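Thread on what Ostmont is doing with the lumber from its old school gyms and bowling lanes. I went to the public works meeting on 17th September and took notes, so I'm putting them here.

Background first. When the city tore down the Bellis Street gym in April, the floor was set to go to the landfill with everything else. It was maple, nailed over sleepers, most of it in fine shape once you got past the finish.

A salvage outfit called Liltar asked the city if they could pull the floor before the machines came in. The city said yes, as long as the demolition date didn't move. They got four days.

They took out 300 bundles in those four days. The city's own weigh slips list 298. The two that are missing from the slips were set aside for the library, which wanted them for shelving, and they never crossed the scale. Someone asked about this at the meeting and that was the answer.

Before this the city had no category for reused building lumber. Everything from a demolition was logged as mixed debris and charged by weight. So the public works staff had to add a line to the form, and that took longer than pulling the floor did.

The new line is called "recovered wood, sorted." To count, it has to be free of lead paint, free of treated lumber, and stacked by length. Nails are allowed if they get pulled within 30 days of delivery.

Correction to the last post: the draft said 30, the version they voted on says 18. I had the old handout in front of me. Sorry.

Where the wood goes now: a covered lot behind the Busico warehouse, on the east side of the tracks. It used to hold road salt. The salt moved to the new shed two winters ago and the lot has been sitting there with a good roof and a bad gate.

The gate is getting replaced. That is the only capital expense in the plan for this year. The rest is staff hours, and they're borrowing those from the leaf collection crew outside of leaf season.

Residents can buy from the lot on Saturday mornings starting next month. Cash or check at first, cards later. You load it yourself. They will not cut anything for you and they will not hold a stack for you over the phone. I asked about both.

Prices weren't final. What they showed was a flat price per bundle for flooring, a lower one for framing lumber, and free for short pieces under two feet. Schools and city departments get first pick on weekdays.

A few people wanted to know if the wood is any good. Old gym maple is hard and dry and it will dull your blades. Plan on sanding or planing off the finish, and wear a mask when you do it, because you don't know what was put on there over the years.

It's also narrow. Flooring strips don't make a wide tabletop unless you edge-glue them, and you have to rip off the tongue and groove first to get a straight edge for the glue. So count on losing some width from every piece before you start.

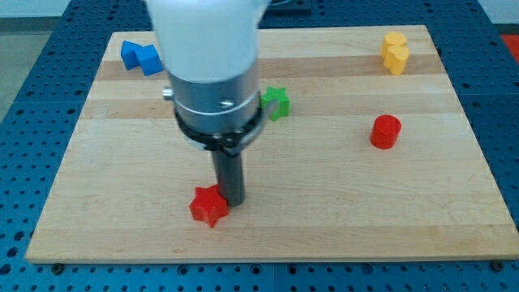

People at the meeting kept asking what you can make with pieces that small, and the answer for most home shops is a glued board. Cut the strips to one length, joint the edges, glue and clamp. Don't worry about matching the color. Maple runs from pale cream to a warmer tan even within one floor, and a board with both in alternating bands, like this one, looks fine. Small dark marks are fine too.

What I'd still like to see is a plan for the wood that doesn't sell. Staff said it would be chipped at the end of each season. One council member wanted it offered to the next county over before that, and they agreed to look into it. No date was given.

The vote was to run the lot for one year and then review it. The review will look at tons kept out of the landfill and at what the city spent on hours. Sales money goes back to the street tree fund.

Next building on the list is the old bowling alley on the Busico side. The lanes are maple at the front and pine farther down, and Liltar has already been in to look. If a pull date gets posted I'll add it to this thread.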